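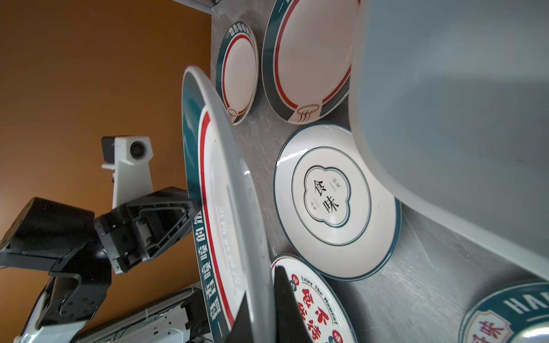 4.2 Which plate goes where

I came into this part of the study thinking plates were the boring bit. Cups have handles, pans have lids, and a plate is a plate, right? Well, I sorted through 243 plate placements from the Skosance kitchen notes and changed my mind pretty fast.

The trouble starts when a set is mixed. People at home put like with like, and they go by the rim first (color, then lettering) and only later by size. I do it too! In our own set the dark rims pull together straight away, while the white plates with red writing end up as a little family of their own, and the sunburst one never seems to have a home. Figure 2 has several of these patterns together, with a white basin at the back.

In 41 placements a smaller plate went in under a bigger one, mostly when the two shared a design. I loved finding that, because it means the pattern won out over plain good stacking sense.

Figure 2. Plates of several designs, with one green-rimmed plate tilted at the basin.

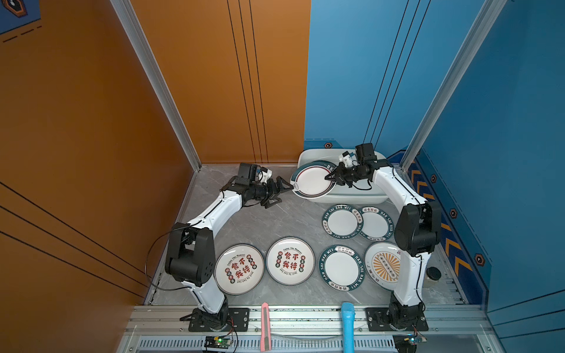
4.3 Bowls

Bowls were much easier to code. They nest or they don't, and only 9 placements needed a second look.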